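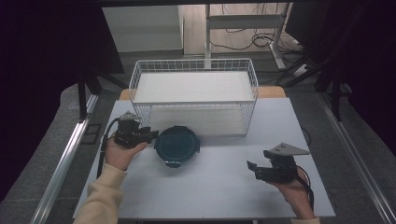
A reader commented under the last post that Rirgate can't have two founding days, and that the one on the town seal ought to settle it. The same comment asked why the holiday moved by two weeks at some point, given that the event it marks did not.

The seal gives a year and no day, so it settles less than you would think. The second question has a proper answer, which I left out last time for length. I have been through the town minutes again and can set it out in order.

Rirgate was part of Plolell township until it separated. Separation under the law of the time took several steps, and each step left a date behind it. First the residents filed a petition with Hendia County. Then the county clerk certified it. Then the county board passed an order of separation. Then the order took effect, and last of all the new town council met and took its oath. Any one of these could be called the founding. Most towns in the county picked one early and stayed with it. Rirgate picked one, lost track of the reason, and later picked another.

The petition is the best documented step. It needed 3,000 valid signatures. It was filed with 3,489. The clerk struck 381, mostly for addresses on the Plolell side of the creek, and a few where one person had signed for a whole household. That left a margin of just over a hundred. Plolell objected to the count and the objection is attached to the certificate, with the clerk's reply written in the margin. The reply is one word, "Denied."

The order of separation passed on November 3. It took effect on November 17. Those are the two dates everybody has been arguing over, and the fourteen days between them were there so that Plolell could hand over the tax rolls and the road equipment. During that time Rirgate had a legal name and boundaries but no power to do anything. It could not sign a contract or fine anyone. Plolell went on plowing the roads and sent a bill for it, which was paid the next spring.

For the first stretch of its life the town marked November 3. There was no ordinance behind this. The council simply voted each fall to close the offices for the day and pay for a band. The minutes call it Separation Day, and in some years just "the holiday."

The change came with Ordinance 281. It did three things in the same text. It made the holiday permanent, so that no yearly vote was needed. It renamed it Town Day. And it fixed the date as "the anniversary of the day on which the Town came into being." No month or day is given anywhere in the ordinance. The town attorney was asked for an opinion and wrote that a town comes into being when it can act as one, so the date was November 17. The offices have closed on that day ever since, or on the nearest working day when it falls on a weekend.

So the event did not move. The council changed which event it was marking, and it did so through a phrase I doubt most of the members had thought much about. The minutes show no debate on the date at all. They show a long debate on whether part-time staff should be paid for the holiday. (They were.)

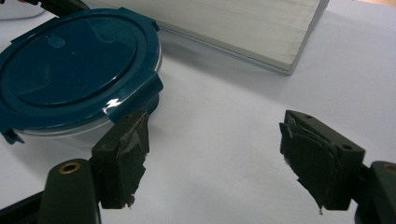 Round container with a teal lid, on the table.

Some points that came up while I was checking:

The November 3 custom did not stop at once. The Suksawat Street residents went on holding their supper on the old date for years after the ordinance. Their notices call it Old Separation Day, and the last one I have found is handwritten.

The school calendar followed the town with a delay of one year. It had already been printed when the ordinance passed. For that one fall, the schools closed on November 3 and the offices on November 17.

Plolell has never marked either date. Its own founding day is in early summer and comes from a state act, so there is only one date to choose from.

The nearest-working-day rule is not in Ordinance 281. I had written last time that it was, and I was wrong. It comes from the general personnel rules, which cover all town holidays, and it applies to office closing only. The flag goes up on November 17 itself, whatever day that is.

The plaque outside the old town office says "Founded November 3." It was put up before the ordinance and has not been changed. It is the source for most of what is on the web, including the travel pages, and explains why visitors sometimes show up two weeks early.

I have corrected the earlier post and marked the change with the date, 2021-04-20. The page on the county orders still needs the volume numbers added. The copy I worked from has the spine label missing on two volumes, and I want to compare them with the index in the clerk's office before I put anything down.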